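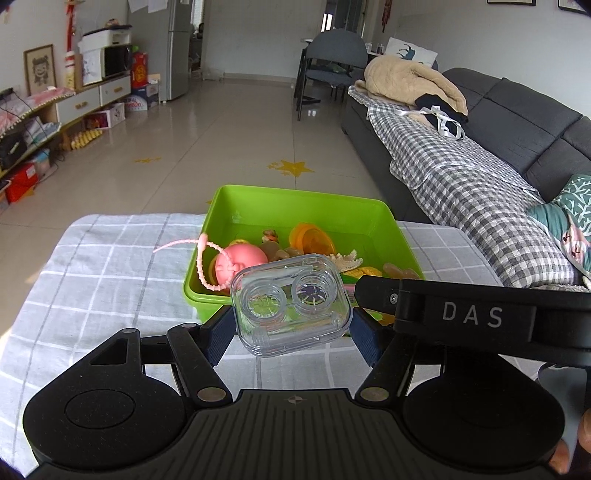
Pre-Session Checklist for the Hand-Held Gripper, With My Comments

I rewrote this in February after the old version got so scribbled over that I couldn't find the lines I was supposed to tick. It covers the gripper, the table, and the stuff I pick up with it. The bench-mounted arm in the Stultlow workshop has its own sheet, taped inside the cabinet door, so please don't mix them up. Results are from my last full run at home, and the comments are me talking to myself and to whoever borrows the gripper next.

Marks I use: OK, FIX (do it before the next session), WATCH (fine today, look again).

SECTION A. THE GRIPPER ITSELF

A1. Rivets and pivot joints. Open and close ten times, slowly. Listen.
Result: OK
Comment: No clicking this time. The clicking I had last fall was a burr on one of the linkages, and I took it off with a nail file (don't laugh, it was the right size). If you feel a catch halfway through the stroke, stop and look before you squeeze harder. I squeezed harder once and I still have the bent part in a drawer.

A2. Small silver screw on the arm. Snug, not cranked down.
Result: WATCH
Comment: It had backed out a quarter turn. I've started putting a pencil line across the screw head so I can see if it moves. Shigeru Minami wants me to use thread locker here and he is probably right, but I take this thing apart so often that I keep putting it off.

A3. Round pads at the lower corners of the base. Both seated, no wobble when set down.
Result: OK
Comment: Wipe them while you're at it. They pick up crumbs like you wouldn't believe.

A4. Finger surfaces. Look at the texture on both blue fingers for tears, shiny spots, or grease.
Result: OK on one, WATCH on the other
Comment: There's a worn patch starting near one tip. I keep spares in the Merkent tin, and I'd swap both at once so they match. Hand lotion is the enemy! Wash your hands first, and clean the fingers with a barely damp cloth and nothing stronger. The one time I used solvent they went gummy and I had to toss the pair.

A5. Pinch points. Run a finger (gripper open, please) along the linkage and check for sharp edges.
Result: OK
Comment: My own fingers wrap around the handle pretty close to the moving parts, so I look at this one every single time, even when I'm in a hurry. Kids in the house don't get to hold it without me sitting right there.

A6. Crosshair mark on the base. Clean and readable.
Result: OK

SECTION B. GRIP TEST

B1. Clear, smooth item. Pick up the contact lens case, hold for a count of 23, set down.
Result: OK
Comment: I like the lens case for this because it's hard plastic, it's slippery, and it's see-through, so if the fingers aren't sitting flat you can look right through the shell and tell. Hold it by the sides of the square shell and keep off the screw tops. If you catch a lid you're testing the threads instead of the grip. And use a case that's been retired from eye duty -- I don't want anybody putting lenses in something that's been rolling around with rubber toys.

B2. Soft item. Pink rubber toy, lifted by the round face, strap hanging free.
Result: FIX
Comment: The grip was fine. The strap was the problem. It's long and beaded, and it swung into the linkage as I came up. No damage, but I've added "lay the strap out straight first" to my routine, and I'd like to tie it shorter.

B3. Odd shapes. Starfish, then corn.
Result: OK for the starfish, WATCH for the corn
Comment: The corn twisted on me twice. I think I was grabbing too close to one end. Try the middle and write down what you get.

B4. Thin item. Orange lid, picked up from flat on the tray.
Result: FIX
Comment: I can't do this one reliably. Seven tries, two lifts. Shigeru says to slide it up against the tray wall and come in from the side, and I'll try that next. Do NOT press down to get under it. That puts all the load on the tips, and I suspect it's where my worn patch came from.

SECTION C. TABLE AND TRAY

C1. Cloth flat, no folds under the tray.
Result: OK
Comment: I do this on the low table in the living room with the grid cloth on it. I love the grid for squaring things up by eye, but any cloth can slide, so give it a tug at two corners before you start.

C2. Tray sits flat and doesn't rock.
Result: OK
Comment: The lime-green one is the keeper. Light-colored toys show up nicely against it and I lose fewer of them.

C3. Small parts accounted for before and after.
Result: WATCH
Comment: The brown see-through rubber pieces are the ones that wander off. They disappear on a tile floor. Check under the sofa before you vacuum, and don't ask me how I learned that.

C4. No drinks on the low table.
Result: OK

SECTION D. THE ROOM

D1. Floor clear where you'll be walking.
Result: FIX
Comment: The ducks live in a row on the floor and I'm not going to win that argument, so the rule is that you look down before you step back. The box on the floor should go somewhere else, and that one's on me.

D2. Straps, ribbons, and blanket edges kept back from your working side.
Result: WATCH
Comment: The sofa is right next to the table, and things slide off it. Push the blanket and the clothes toward the back before sitting down.

D3. Chairs pushed in if you're going to carry the gripper across the room.
Result: FIX
Comment: I clipped a chair leg with my hip on the way to the kitchen and almost dropped the whole thing on the tile. Two hands when you carry it, every time.

D4. Enough light to see the finger surfaces.
Result: OK
Comment: I started at 4:30 in the afternoon and it was fine. After dark I bring over the clip lamp.

SECTION E. PUTTING AWAY

E1. Fingers left open, nothing pinched between them overnight.
Result: OK
Comment: Leaving something squeezed in there dents the texture. I left a marker in it over a weekend and the groove took days to relax.

E2. Gripper back in its bag, spare screws in the side pocket.
Result: OK

E3. Log updated.
Result: OK
Comment: Session 46 in the notebook. Write your FIX items on the left page, please, so I see them first.

TO DO BEFORE NEXT TIME

Order finger pads, part 2561 in my parts list (Szekeres had them last time, so start there).
Shorten the pink strap.
Retry the lid against the tray wall.
Find a new spot for the floor box.
Ask Shigeru if he still has that little tube of thread locker.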